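手持ちグリッパのデモで学習した方策：件数を増やすと成功率が下がる結果の解釈

カテゴリ：ロボット工学 ＞ 模倣学習 ＞ データ収集
タグ：手持ちグリッパ、拡散方策、評価、卓上操作

投稿者：kendari_wrist

手持ちグリッパで記録したデモのみを使い、食器の収納作業を模倣学習しています。作業は、天板に置かれた箸とスプーンを一本ずつ把持し、立型の水切りホルダーに差し込むものです。ロボット実機による遠隔操作データは混ぜていません。観測はグリッパ搭載カメラの画像とグリッパ開度、出力は手先の相対姿勢と開度の目標値です。

問題は件数と成功率の関係です。全件の3262デモで学習した方策より、そこから選んだ700デモで学習した方策のほうが成績が良くなりました。ネットワーク構成、画像解像度、学習ステップ数は同一です。
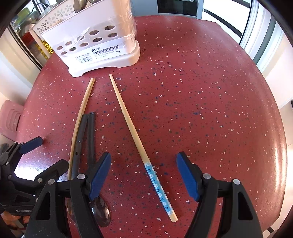
イルトホルム（Iltholm）、2023年9月20日

評価条件を書きます。

記録は30 Hz。学習時にも間引きはしていません。姿勢はカメラ画像と慣性計測から推定し、推定が途切れた軌跡は事前に除外しました。上の件数は除外後のものです。

評価は実機の単腕で行い、各方策30試行。一試行につき対象は一本で、箸かスプーンのどちらかをあらかじめ決めた順序で置きます。初期位置は天板に貼らず、別の紙に書いた配置表を見て人が置いています。ホルダーに入り、手を離した後も倒れず残っていれば成功としました。

結果は次のとおりです。

全件（3262）で学習：30試行中17成功
選別（700）で学習：30試行中23成功

選別の基準は、把持に一度で成功していること、挿入時にホルダーの縁に接触していないこと、途中停止がないことです。基準の適用は私が動画を見て行いました。収集者は複数で、作業の進め方は統一していません。箸を太い側から持つ人も中央を持つ人もいます。

失敗の内訳は集計していませんが、全件の方策では把持の直前で手先が前後に揺れ、そのまま時間切れになる例が目立ちます。選別の方策では把持までは進み、挿入で箸先がホルダーの縁に当たる失敗が中心です。

知りたいのは次の点です。この差を「量より質」の結果として報告してよいか。報告できないとすれば、何を追加すればよいか。社内の報告書は9月中に出す予定で、収集のやり直しはできません。学習と実機評価の追加はできます。

補足：ホルダーは新品で、保護フィルムが部分的に残った状態で記録したデモと、フィルムを剥がした状態のデモが混在しています。実機評価は剥がした状態で統一しました。

――――――――

投稿者：osow_keisoku
（質問者が選んだ回答）

現在の数字だけでは、差があるとは報告できません。

成功率のWilson信頼区間（95%）を計算すると、17/30は0.39から0.73、23/30は0.59から0.88です。区間はかなり重なります。区間の重なりは検定の代わりにはなりませんが、Fisherの正確検定を両側で行っても5%水準には届きません。「選別した方策の成功数が多かった」までは事実として書けます。「選別により性能が向上した」は書けません。

次に、比較の設計に交絡があります。二つの方策の間で変わったものを列挙します。

一、デモの件数。
二、デモの品質（把持の成否、接触、停止）。
三、収集者の構成比。
四、ホルダーの状態の構成比。
五、同一ステップ数で学習したことによる、一デモあたりの反復回数。

件数の効果と選別の効果を分けるには、全件から無作為に選んだ700デモの方策が必要です。これを抜いた比較では、どの結論も支持されません。無作為抽出は乱数の種を変えて複数回行ってください。抽出による変動と、学習の初期値による変動は別物なので、できれば両方を振ります。計算資源が足りなければ抽出側を優先します。

三と四については、選別後の構成比を集計して表にすれば足りる場合があります。偏りが大きければ、構成比を選別後に合わせた層別の無作為抽出を条件に加えます。

五は見落とされがちです。同じステップ数で比べると、件数の少ない側は同じデモを何度も見ます。全件側が学習不足のまま止まっている可能性を先に潰すべきです。全件の方策についてステップ数を延ばした条件を一つ加え、検証損失だけで判断せず、実機評価にかけてください。拡散方策では検証損失と実機成功率の順位が一致しないことがよくあります。

把持直前の揺れについて。収集者ごとに箸の把持位置が違うなら、把持候補が複数ある分布を学習しています。拡散方策は多峰分布を表現できますが、行動チャンクを再計画するたびに別の峰を選ぶと、手先が峰の間を行き来します。単発の推論では問題がなく、閉ループで揺れるという症状になります。確認の手順は次のとおりです。

同じ観測から行動系列を多数サンプリングし、終端位置の分布を描く。
揺れが出た時刻の前後で、再計画ごとに選ばれた終端位置を時系列で並べる。
実行チャンクを長くして、揺れが減るかを見る。

終端位置が二群以上に分かれ、再計画のたびに群が切り替わっていれば、原因は峰の切り替えです。分かれていなければ、遅延か姿勢推定の雑音を疑います。チャンクを長くすると揺れは減りますが、挿入時の修正が遅れます。把持と挿入で別の値にするのも一つの方法です。

もう一点、停止区間の扱いを確認してください。30 Hzで間引きなしの場合、収集者が把持前に迷った時間が、ほぼ変位ゼロの行動として大量に入ります。選別基準に「途中停止がないこと」が入っているので、選別の効果の大半がこれで説明できるかもしれません。全件のデータから停止区間だけを機械的に削除した条件を加えると、人手による選別が必要かどうかが判断できます。閾値は速度で切り、グリッパ開度が変化している区間は残してください。ここを消すと、把持動作そのものが抜けます。

優先順位を付けるなら、無作為抽出の条件、停止区間を削除した全件の条件、ステップ数を延ばした全件の条件の順です。

評価の側にも注意があります。初期配置を人が置く場合、どの方策を評価しているかを置く人が知っていると、配置に偏りが入ります。方策名を伏せ、試行ごとに方策の順序を入れ替えてください。同じ配置を全方策で一巡してから次の配置に進む形にすれば、対応のある比較になり、McNemar検定が使えます。試行数が同じでも、配置の難易度による変動を除ける分だけ検出しやすくなります。すでに取った結果は予備実験として別に記載し、新しい結果と合算しないでください。

追記：成功の判定が「入った／入らない」の二値だけだと情報を捨てすぎです。到達、把持、搬送、挿入、解放の各段階まで進んだかを記録すれば、質問文にある失敗の違いがそのまま数字になります。

　コメント（kendari_wrist）
　一デモあたりの反復回数は考えていませんでした。無作為抽出の条件から始めます。配置表には通し番号があるので、既存の結果も対応のある形に並べ直せそうです。

　コメント（osow_keisoku）
　並べ直すこと自体は可能ですが、二つの方策を別の日に評価しているなら照明とカメラ固定の差が残ります。予備実験扱いのままにしてください。

――――――――

投稿者：guest_3rdshelf

うちでも似たことがありました。データは少なくてもきれいなほうが良いです。悪いデモは捨てたほうがいいと思います。あと光沢のあるスプーンは画像が安定しないので、つや消しのものに替えたら良くなりました。

　コメント（osow_keisoku）
　替える前後の試行数は分かりますか。対象物を替えると作業そのものが変わるので、この質問の比較には使えません。

　コメント（guest_3rdshelf）
　数えていません。見た感じです。

――――――――

投稿者：iltholm_bench

統計の話は上の回答で足りています。データ側の補足のみ書きます。

私の担当するMohamediというプロジェクトでも、手持ちグリッパで卓上の整理作業を記録しています。対象は食器と文具です。選別の基準を決める前に、デモを捨てずに属性を付ける作業をしました。付けた属性は次のものです。

収集者の識別子（氏名は使わない）
対象物の種類
把持位置（先端側、中央、太い側）
把持のやり直しの有無
ホルダー縁への接触の有無
背景に別の作業者の手や器具が入るか
ホルダーの外観の状態

属性を付けておけば、選別基準を変えたときに動画を見直す必要がありません。選別は後からいつでも再現でき、報告書にも基準を式で書けます。質問者の方法では動画を見た本人の判断が基準なので、第三者が同じ700デモを選べる保証がありません。少なくとも一部を別の人が独立に判定し、一致率を出すことを勧めます。

把持のやり直しを含むデモを一律に捨てるのには反対です。滑らせて持ち直した区間には、失敗状態からの回復が入っています。これを全て除くと、方策は自分が失敗した後の観測を一度も学習していないことになります。選別側の失敗が挿入に偏るのは、縁に接触したデモを全部除いたことと整合します。縁に当たった後にどう戻すかが、データに残っていないからです。ただし、これは仮説です。検証するなら、停止は除き、接触と持ち直しは残した集合を作り、件数を揃えて比べてください。

フィルムの件は、件数が偏っていなければ影響は小さいと見ます。透明なフィルムは反射の位置が視点で変わるので、むしろ外観の変動として働くことがあります。評価が剥がした状態だけなら、残した状態のデモが効いているか妨げているかは分かりません。属性として記録し、条件別の検証誤差を見る程度で十分です。

箸の扱いについても一つ。細い棒は手首カメラの画像で占める画素が少なく、縮小後にさらに細くなります。指の間に入る直前は指で隠れます。解像度を全条件で揃えたのは正しいですが、揃えた値が低すぎると、どの条件も同じ箇所で頭打ちになり、データの差が見えません。縮小後の画像を人間が見て、箸先の位置を指せるかを確認してください。人間が指せない画像で方策だけが正確に当てるとは期待しにくいです。

視野に入る範囲も作業段階で大きく変わります。天板に寄っている間は対象物と面が大半を占め、離れると棚や家電まで背景に入ります。背景の変動を抑える目的で切り出しをする場合、切り出し枠は固定にし、段階ごとに変えないでください。枠が動くと、画像上の位置と手先の相対姿勢の対応が崩れます。 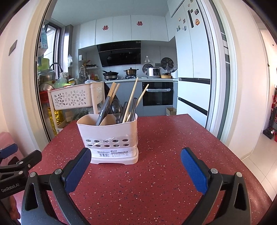 単腕で評価する場合、もう一方のグリッパの軌跡も学習に入れる必要はありますか。

片手で完結する作業なら入れる必要はありません。もう一方の軌跡は出力からも観測からも外し、作業側のグリッパの相対姿勢と開度だけを使います。ただし、もう一方の手で容器を押さえているデモは、単腕では再現できない接触条件を含むため、属性を付けて分離します。

この質問は同じ構成の人から何度か受けるので、先に書いておきました。押さえの有無は見落としやすい項目です。押さえられた容器への挿入は、縁に多少当たっても容器が動かず成功します。単腕で同じ動作をすると容器がずれ、失敗になります。選別基準に入っていなければ確認してください。

姿勢の座標系については、質問文に「相対姿勢」とだけありますが、直前の手先姿勢を基準にした差分なのか、チャンク開始時の手先姿勢を基準にした相対値なのかで挙動が違います。前者は誤差が積算されます。後者のほうが姿勢推定の雑音に強く、停止区間の影響も受けにくいです。前者を使っているなら、データの選別より先にここを変えるべきです。

　コメント（kendari_wrist）
　後者です。チャンク開始時の姿勢を基準にしています。容器を押さえたデモは含まれており、選別基準には入れていませんでした。評価時のホルダーは天板に固定していないので、条件がずれています。

　コメント（iltholm_bench）
　では評価時にホルダーを固定した条件を、学習済みの二方策でそのまま測ってください。再学習なしで済みます。固定して挿入の失敗が減れば、押さえの有無が効いています。減らなければ、縁への接触後の回復のほうを疑います。

　コメント（kendari_wrist）
　了解しました。固定の有無を先に測り、その後で無作為抽出の条件を学習させます。一致率の判定は同僚に頼みます。報告書の表題からは「量より質」を外しました。

　コメント（osow_keisoku）
　固定の条件も配置表は同じものを使ってください。順序の入れ替えと方策名の秘匿も同様です。

関連する質問
・手首カメラの遅延補正はどの時刻に合わせるべきか
・グリッパ開度の正規化：指パッドを交換した後の再校正
・拡散方策の実行チャンク長と挿入作業の精度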